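Berken Two-Arm Bench Cell: Buying and Budgeting Guide

Equipment > Benchtop automation > Two-arm cells

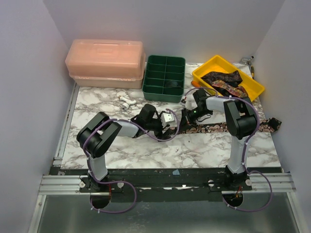

6 min read

The Berken is a bench with walls on three sides and two arms on the fourth. We sell it to people who have small, awkward, floppy or badly shaped things to move from one place to another, and who have already been told by somebody else that they need a conveyor. Most of them don't need a conveyor. A few of them don't need a Berken either, and the section called "When to keep your money" is for those.

What you are buying

The standard order covers the two arms with their grippers, the front mounting strip and base plates, the enclosure, the cables, the controller and the software license for the first year. Tabletop is your choice of finish. The white marble pattern is the one customers pick when their boss is coming to look at it, and it costs the same as plain gray, so go ahead.

Both arms mount along the near edge and reach in. That leaves the back of the table for bins, boxes and trays, and the middle for the work. You will want more back of the table than you have. Everyone does. Before you order, lay out your real containers on a floor marked off with tape and see how many you can live without. A big lidded storage box in one corner is a perfectly good idea right up to the moment you also want a sorter and a tray beside it, at which point the box starts hanging over the side and you start calling it a layout decision.

The budget, in the order it hurts

Arms and enclosure are the number on the quote. It is a large number, and it's the one your finance people will argue about, which is a pity, as it is also the one least likely to surprise you. Set aside your arguing for the following.

Gripper fingers. Standard fingers come with the cell and will handle most rigid parts. Fabric wears on people's patience first and on fingers second. If you plan to handle strips, scraps, sleeves or anything else that bunches up, order a spare set for each arm on day one. Freight on a single set of fingers is a little insulting.

Cables. Both arm cables run outside the links, held with ties, with a generous loop at the gripper and another down at the front. The loops are slack for the wrist and elbow to use. Please leave them alone. Jocelyn Fraser in our service office has a standing offer to talk anyone out of tidying them, and her success rate is lower than you'd hope. A replacement cable is a stocked item. Tidying is not covered under warranty.

Containers. Budget for more than you think and buy them in different colors. Pink, green, yellow, whatever the store has. Your operators will refer to them by color from the first hour, and your written procedure might as well agree with them. Plastic organizers with dividers are fine for small pieces. Trays with low sides are better for cloth.

Setup time. This is the line that gets left off. Plan on 14 working days between the crate arriving and the cell doing anything you would show a visitor. Five of those are ours. The remainder belong to you, and will be spent deciding where things go.

Planning your work mix

We ask every buyer to send a box of their own parts before we quote. Please send the bad ones. Tyson Beaulieu, who does our trial runs, once received a very nice selection of identical machined blocks from a customer whose actual product was upholstery trim. The blocks went beautifully. The quote was useless.

A fair trial mix has something stiff, something branched and something soft. A plastic pipe fitting is a good middle case: it's rigid, it has an obvious collar to take hold of, and it rests at a different angle depending on which way it was put down. Long printed fabric is the hard case. A strip that reaches from the middle of the table to the edge has no fixed shape, and one end will happily bunch up while the other is being gathered. That's a job for two grippers working close together, and it is the main reason to pay for a second arm. If your mix is all fittings and no fabric, ask us for the single-arm price. We will give it to you with only a small sigh.

Throughput, and other words from the brochure

The brochure says 1000 picks per shift. That figure is for rigid parts, one container to another, with the parts presented separately. We stand by it. We would also like you not to multiply it by anything.

For soft goods we don't quote a rate until we've run your material. Customers sometimes find this evasive and go to Penner, who will quote you a rate over the phone. We wish them both well.

For mixed work, build your plan on the slowest item in the mix and treat any improvement as a gift. Senyo Asante, our applications lead, keeps a planning sheet for this and will send it on request. It has one tab. He is proud of that.

Space, power and walls

The cell needs a level floor and a clear side to walk up to. Leave access at the front panel, below the arms, where the wiring drops through. Pushing that side against a cabinet to save space is a mistake you make once, and then again at the new building.

The side and back walls are pale on purpose. Bright containers throw a little color onto them, and this has never bothered the system, though it has bothered one or two purchasers. Patterned wall panels are not available. Please stop asking, Prakton sales team.

The front strip will pick up scuffs and light marks, and scraps will collect there. Wipe it down at shift change. There is no coating option that prevents this, whatever you read on the forum.

Options

Plovurano software pack. Adds saved layouts, so you can swap from one set of bins to another without re-teaching every position. Worth it if you change over weekly. If you change over twice a year, a roll of tape and a photograph will do the same job.

Extended cable kit. For arms set wider apart than standard.

Second tabletop. For shops that glue.

Service plan. One visit a year, or every 2000 hours, whichever you reach first. Laurier Chisholm does most of the visits and brings his own coffee.

When to keep your money

If one person does the job in part of a morning and doesn't mind it, keep the person.

If your parts change shape every week because the design isn't finished, finish the design. We'd love to sell you a cell for August. It will be a better cell once you know what goes in it.

If the plan depends on the cell working without anyone nearby to refill a tray or straighten a heap of cloth, change the plan first. The arms are patient, but they do not go to the stockroom.

If you only want it because the company across the road has one, ask them for a visit. Theirs may be for sale.

Ordering

Quotes are good for one quarter. Trial runs on your own parts are free for the first box and charged after that, a policy introduced following a customer who sent us nine. Parts are returned with a short report and, where possible, in the same bags.

Lead time depends on tabletop finish and whether you want the extended cable kit. Colton McKinnon handles quotes and trial bookings, and the form below goes straight to him. Put "soft goods" in the subject line if there is any fabric in the mix, even one piece. He will ask anyway.

Request a quote
Book a trial run
Download the planning sheet
Spare fingers and cables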